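Skultdale Dish Loading: Dropped Grip Episodes

Data card, version 2
Maintainers: Noemi Bianchini and Mizanur Wanigasekara

Welcome! This is the failure half of the Skultdale kitchen set, and we're really excited to get it out (the failures taught us far more than the clean runs did). It holds 200 two-arm dishwasher loading episodes recorded at our Prasville kitchen. In 19 of them an arm let go of an item during a handover.

What went wrong

The grip controller ran a release timer for each arm. If the wrist link stalled in the middle of a handover, the timer kept counting, and the giving arm could open before the other one had closed. Shanthi Begum spotted it while lining up the force logs with the head camera video. Great catch!

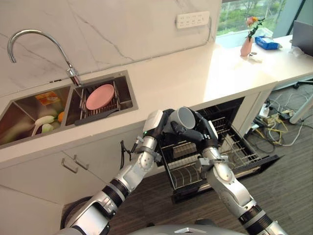 Mug between the two grippers, drawer open, head camera view.

The fix makes the giving arm wait for a confirmed grasp from the other side. If the confirmation never comes, both arms hold position until an operator steps in. We love how simple the patch ended up being, and it's in the controller folder with Alistair Jardine's test script.

Labels

drop: item left both grippers
early_open: giving arm opened before confirmation, item kept
stall: wrist link paused, no release

Known issues

Force values are missing from 2 episodes. Keep those for video work only.
Stall times are marked by hand, so expect small offsets at the start.

Safety

Please don't replay the drop episodes on hardware with the old controller! Keep hands out of the drawer while the arms are powered, even during a hold.

Questions and corrections go to Morfudd Howells. New labels are very welcome.

Last updated Sunday, April 18, 2021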